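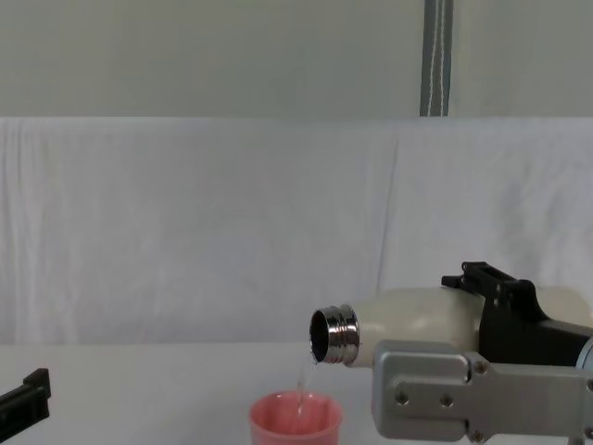 hamel_fan
3/4/18
How many demos do I need before a policy is worth training? Just one task, one cup, one bottle.

Nurnik
Start with 175 good ones, train, and see where it fails. Then collect more of whatever it was bad at.

jerkby
175 of the same pour teaches it one pour. I'd take 33 with the cup somewhere new each time.

Nurnik
33 is a hobby. Move the cup AND do 175.

jerkby
My hobby pours fine, thanks.

hamel_fan
Do I keep the ones where I miss the cup?

vimico_refugee
Keep them, label them, leave them out of the first run. At Vimico we trained on everything and got an arm that watered the table with great confidence.

jerkby
Disagree on leaving them out. If you missed and then fixed it, that's the good stuff.

Nurnik
If. Most of mine end with a towel.

hamel_fan
OK, 7 cup spots to start. Refilling the bottle now.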